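イアブリッジの市民体育館、平日夜の枠を拡大へ 4月の改修前に利用者から要望692件

2026年3月27日

イアブリッジ市の体育館「ヴィロン・ホール」が、平日夜の一般開放枠を増やす方針を固めた。夜10時まで。現行より2時間の延長。対象は小アリーナと多目的室。大アリーナは据え置き。

きっかけは1月の利用者アンケート。寄せられた要望は692件、うち最も多かったのが「仕事帰りに間に合わない」。バドミントンと卓球の利用者が目立ったという。 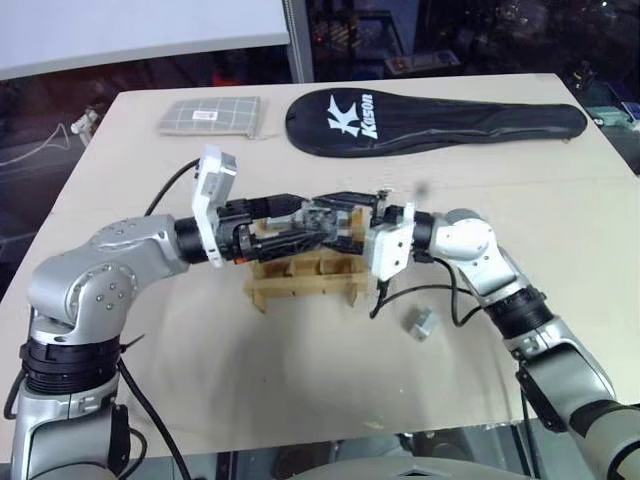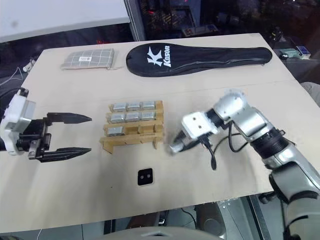
ベージュの天板の卓上。

館の運営を受託するセメニウク社によると、夜間枠の試行は来月の第2週から。まずは火曜と木曜のみ。利用状況を見て夏以降に他の曜日へ広げるかを判断する。予約は従来どおり窓口と電話、加えてウェブ受付も始まる予定だが、開始日は未定。システムの切り替えが遅れているらしい。

料金は小アリーナ1面につき1回2000円。夜間の割り増しはなし。多目的室は半額。高校生以下の団体はこれまで通り減免の対象になるが、延長枠については保護者か指導者の付き添いが必要。申請書の様式も変わるので注意。旧様式は3月末で受け付け終了。

同社の施設担当、ジャルワン・ナクパンさんは「夜の電話がとにかく多かった。空いていますか、ではなくて、何時まで開いていますか、という問い合わせ。そこは前から気になっていました」と話す。人員は夜間専任を新たに募集。照明はすでに交換済みで、空調の更新だけが秋にずれ込む。夏場の小アリーナはかなり暑くなりそうだ。

懸念の声もある。近隣のファーポート地区の住民からは駐車場の出入りの音について意見が出ており、市は北側ゲートを夜8時で閉める案を検討中。そうなると車は南側の一方通行に集中する。譲り合いでお願いしたい、と市の担当課。誘導員を置くかどうかはまだ決まってない。バスの最終便は延長枠の終了より前に出てしまうため、交通局とも協議しているとのこと。ただし今年度のダイヤにはもう間に合わない。

利用者の反応はおおむね歓迎。週1回、仲間とダブルスを続けているという会社員の男性は「着替えて打ち始めたらもう片付けの時間、というのが続いていた。これで試合形式ができる」。一方で、抽選の倍率を心配する声も。人気の曜日に枠が増えても、結局は常連の団体で埋まるのではないか、と。運営側は同一団体の連続利用に上限を設けることも考えているが、回数は調整中。

貸し出し用具については変更なし。ラケットは受付で、シャトルは各自で持参。ネットの支柱は倉庫の右手奥、使用後は元の位置に戻すこと。ロッカーの鍵の紛失が増えているいるそうで、新年度からは実費での弁償になる。

なお4月の第1週は床の改修のため全館休館。トレーニング室も使えない。休館中の電話受付は午前のみ。詳しくは館内の掲示または市の広報紙4月号で。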